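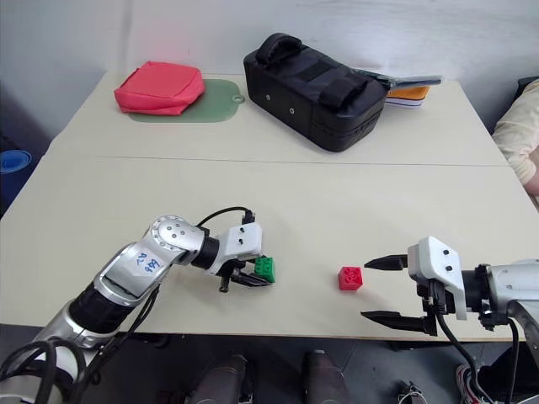

4.2 How the councils answered

We had gone into this part of the study expecting delay, and we certainly met with some of it, but what struck us more as the replies came in was how differently two neighboring councils could read the very same paragraph of the records law. Our request was a modest one. We asked each council for the minutes of its closed sessions, along with whatever note explained why the doors had been shut in the first place, and we sent it in the same wording to everyone.

Pokum replied first, with a friendly cover letter and 1143 pages of scanned minutes, many of them sideways. Elteseck took until July and sent six pages, all of them agendas. When Ea Ravn telephoned to ask about the rest, she was told, very kindly, that a session held over lunch did not produce minutes in the ordinary sense. We have coded this as a partial refusal, although Esben Bjarnason argued at some length for a category of its own, and readers who share his view will find the alternative coding in the appendix.

The explanatory notes gave us more trouble than the minutes did. Three clerks seem to have used a standard phrase about "the interests of the municipality" whatever the matter at hand, be it a land sale or the hiring of a school principal. Ladefoged and Peixoto met the same phrase in their earlier work on ministry records, and we follow them in treating it as no reason given. A stricter reader might count it as a reason, and doing so would move Elteseck up the table but leave the general order much as it stands.

Figure 3. Two robot arms reaching over a pale tabletop, with two small toy building blocks between them.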